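Gorneo Hand Gripper Kit (pair)
Home > Club equipment > Grippers and hand tools
Project: Stonda small-object challenge
Page updated 2025-07-20

We have built a lot of things in the Stonda student robotics club, and very few of them got passed around the table as much as this one! The Gorneo is a gripper you hold and work yourself, one in each hand, so you get to find out how a robot's fingers feel about the world before you write a single line of code for a robot arm. Students pick up a pair, squeeze, drop something, laugh, and then they're hooked for the rest of the evening.

The club uses it for the small-object challenge, and it's now the standard kit for every team that enters.

What it is

Each gripper has two black fingers with a blue ridged pad at the tip. The fingers move on linkages with silver pivot screws, and the bodies have plenty of cutouts and slots in them, so you can look right in while you open and close them and see how one part pushes the next. I love this for teaching. You can draw a four-bar linkage on the board all day long, but put one in somebody's hand and they've got it in a minute or so.

The pads are what most people ask about. They have enough grip for hard, slick things and enough give that you can squeeze a plush toy and feel it squash. Small parts lie between the ridges, or across them, and the difference matters more than you'd think (try a short screw both ways). If a pad gets dusty it starts to slide, so wipe it with a damp cloth and let it dry before you go again.

In the club kit

2 hand grippers, assembled
4 spare finger pads
3 hex keys for the pivot screws
1 camera mount, camera not included
1 printed build guide from Datow, with the linkage drawings at full size

The Datow guide is a nice piece of work. It was drawn by students a couple of classes back, and it still has their pencil notes scanned in along the margins, including the one about not tightening the last screw until both fingers meet. Follow that note! We had a gripper that closed crooked for weeks before anyone went back and read it.

The small-object challenge

Every team gets a list of everyday things and has to pick up, move and put down each one using grippers only. Then they record themselves doing it, and those recordings go into the shared set we use to train the club's robot arm in the second half of the year. A full entry is 40 recordings, and nearly all the teams wish they had started sooner.

The tasks change from year to year, but these always come back:

Screws and bolts out of a round tin. Harder than it sounds, as they tangle and you tend to pull up a whole clump.
A bead bracelet, lifted and laid down again in an open loop.
Cord. Find an end, hold it, and bring it somewhere useful with the other gripper. This is where having a pair pays off.
Folding a cloth, once in each direction.
Plush toys into a basket, for a bit of a rest.

Teams may practice anywhere they like. A desk, a kitchen table, the floor, a bed with a cloth thrown over it: all of it counts. We like the soft, wrinkled places best, as the arm already knows what a flat gray bench looks like and we'd love it to learn something new. Shiny cloths are welcome too, but do check your recording afterward, as a bright window can wash out the part of the cloth you're working on.

Getting started with a pair

Hold both grippers loosely and open and close them with nothing in between until your hands settle. Ten minutes of this is well spent. Go slowly when you come down on something small, stop just above it, and close only when both pads are level. For beads, take hold of a single bead and let the others follow. For cord, pinch it close to the end and keep the second gripper out of the way until you need it.

Left-handers: both grippers work in either hand. Swap them and see what you prefer.

Care

Check the pivot screws before every session. Snug is right, and if the fingers feel stiff you've gone too far.
Put the grippers away with the fingers open.
Keep loose hardware in a tin with a lid you can find again.
Wash the pads with plain soap and water only.
Worn pads go in the envelope in the kit, and we'll cut new ones.

Borrowing

Club members sign out a kit from the equipment shelf and can keep it until the team's recordings are in. New teams for the next round start in September, and kits are handed out at the first meeting. Schools that would like to build their own can ask for a copy of the Datow guide through the contact page. You'll want a 3D printer, some patience with supports, and someone who enjoys sorting screws by length.

Questions and tips from other users are very welcome in the comments, and we add the good ones to the page.

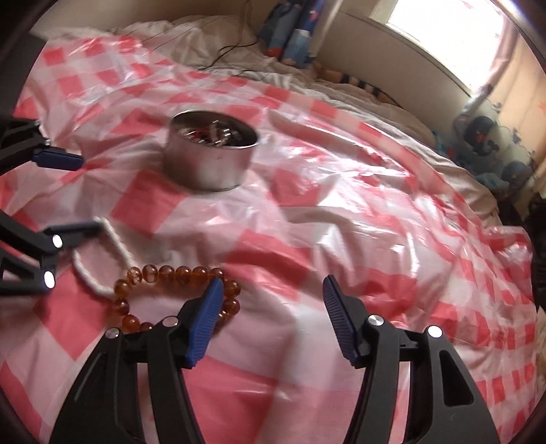 1 comment

Our team finished the bracelet task last night and I wanted to add something for the tips. We kept trying to spread the loop open with both grippers at once and it just slid along with us. Pressing down lightly with one pad and drawing the beads around with the other worked much better. Is it okay under the rules to have the string still in the workspace while you do the beads, or should the cord be recorded separately? We've got a few good ones with both and would hate to leave them out.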